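FOR IMMEDIATE RELEASE

Comness Opens Claims Window for Frozen Botden Token Balances

Withdrawals to restart in stages. 3,517 accounts affected. Trading in the token stays off for now.

24/08/2020 - Comness, the digital asset exchange, today opened a claims window for customers whose Botden token balances have been frozen since July. Account holders can log in now and start a claim. Claims that clear review get paid out in Botden tokens, one for one, to a wallet the customer names. No fee from our side. Network fee also on us.

The freeze covered 3,517 accounts. It was put in place after a bug in the bridge contract between the old Botden chain and the new one let some deposits be credited twice. Comness stopped deposits and withdrawals of the token the same evening. Trading was stopped the next morning, which several customers have told us was too late. We hear that. More on it further down.

"People have waited long enough and I've read a lot of their emails myself," said Baltazar Esquivel, chief executive of Comness. "Some were polite. A lot weren't, fair enough. The window is open, the form is short, please use it."

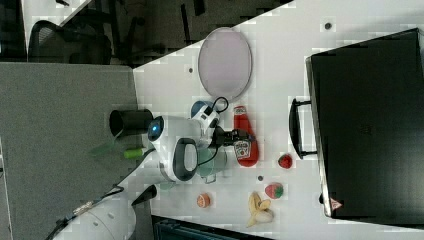

Robot arm, ketchup bottle and oval tray at a white table.

What happened in July

The Botden project moved its token to a new chain this summer. Holders had to swap old tokens for new ones, and Comness offered to do the swap for anyone keeping a balance with us. Most exchanges that listed the token did the same.

Swaps ran through a bridge contract. The contract gave every deposit a reference number, and under heavy load it could hand out the same reference to two diferent deposits. Our system then saw a retry of one deposit and credited the account again. A small group of accounts ended up with more new tokens than they should have had. Others were credited late, or with part of the amount, or not at all.

Customer funds in other coins were never involved. Nothing was taken from Comness wallets by an outside party. Passwords and ID documents were not exposed.

Sorting it out meant going through every swap by hand against both chains. That work was done with Irnton, which makes the reconciliation software we now use, and was checked by the accounting firm Serrano. Serrano delivered its final report to the Comness board last week.

"The data was all there, it was just in the wrong order," said Martti Hämäläinen, lead engineer at Irnton. "Two chains, two clocks, and a contract reusing its own numbers. Once we rebuilt the sequence from block data the balances came out clean. There are nine accounts we still can't settle from the chain alone and those need paperwork from the customer."

Holders of those nine accounts have been contacted directly. If you have not had a message from us you are not one of them.

How to claim

Log in to your Comness account from a browser. The mobile app does not show the form yet, an update is coming.

Go to Balances, then Botden, then Claim. You will see the balance we believe you held before the swap, and the balance we believe you should hold now. If both look right, confirm. If either looks wrong, press Dispute and tell us what you think the number should be. Attach whatever you have. Screenshots are fine, a transaction ID is better.

You will be asked for a wallet address on the new chain. Check it carefully. Old chain addresses look almost the same and tokens sent to one can't be recovered by us or by Botden. The form tries to catch this but please don't rely on it.

Customers who don't want to withdraw can leave the tokens where they are. They will sit in the account as normal once the claim is confirmed. They can't be sold on Comness until trading is back.

Claims opened to a test group ahead of today. 612 have been confirmed and paid. Feedback from that group led to a few changes, mostly wording, plus a bigger box for the wallet address.
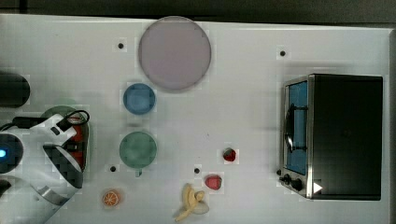 Customers who were credited too much and still hold the extra tokens will see the correction in their balance when they open the form. Nothing to do there, just confirm. Customers who were credited too much and sold will get a separate letter. We are not charging interest or penalties on those amounts and we will agree a payment plan with anybody who asks for one. Please do answer the letter though.

"We looked at this hard, becuase the sellers mostly had no idea," said Henk Van Hecke, head of compliance at Comness. "They saw a balance, they sold it. That's what a balance is for. But the tokens belonged to other customers and those customers have to be made whole, so we do need them back, or the value."

Value will be worked out at the price the customer sold at. The calculation is shown line by line in the letter.

Trading halt

Trading in the token went on overnight after deposits and withdrawals were stopped. During those hours the price on Comness drifted a long way from the price elsewhere. No way to bring tokens in or take them out, so nothing pulled the two back together. Some customers sold low. Some bought high.

The board has decided that trades made in those hours will stand. Unwinding them would hit people who traded in good faith on the other side. Instead Comness is setting aside money from its own operating reserve to cover losses against the average outside price for the same hours. Customers who qualify will find the offer in the same form, under the claim. Taking it does not affect the token claim itself. Turning it down doesn't either.

The rule has been changed as well. From today, a stop on deposits and withdrawals for any coin also stops trading in that coin, at once, with no separate sign-off needed.

"It should've been the rule already," Esquivel said. "It wasn't. It was two different teams with two different switches."

Regulators and law enforcement

Comness reported the incident to its licensing authority in July and has answered all questions received since. The exchange has not been told of any formal investigation. Reports on social media that company accounts were seized are false. No accounts have been seized or restricted.

"We've kept the authority copied on everything, including the Serrano report," said Rutilio Varela, general counsel. "If that changes, or if we're asked for something we think customers ought to know about, we'll put out another one of these."

A summary of the Serrano report is on the Comness website under Notices. Full report not public, contains customer data.

Beware of fake claim sites

We already know of copycat pages using the Comness name and asking for wallet recovery phrases. Comness will never ask for a recovery phrase. Not by email, not by phone, not in the form. There is no claim fee and no "activation deposit". No one from Comness or Irnton will message you first on a chat app. If you get a message like that, forward it to support and don't click anything in it.

Customers who have already typed a recovery phrase into one of these pages should move their funds to a new wallet right away and then contact us.

What's next

Deposits of the new token will come back first, then trading. No date yet for either. Deposits depend on Botden replacing the bridge contract and on Irnton finishing its tests against the replacement. Old chain tokens won't be accepted again on Comness, before or after.

The claims window has no closing date at this time. If one is set, account holders will get written notice beforehand.

Support is answering claim questions ahead of other tickets this week, so expect slower replies on everything else. Sorry in advance.

About Comness

Comness runs an exchange for digital assets serving retail customers and small businesses. It offers spot trading and custody. It does not offer margin or lending products.

Press contact

Rocío Huerta
Media Relations, Comness
Interview requests through the press form on the Comness website. Customers please use the support page, the press inbox can't look up accounts.

###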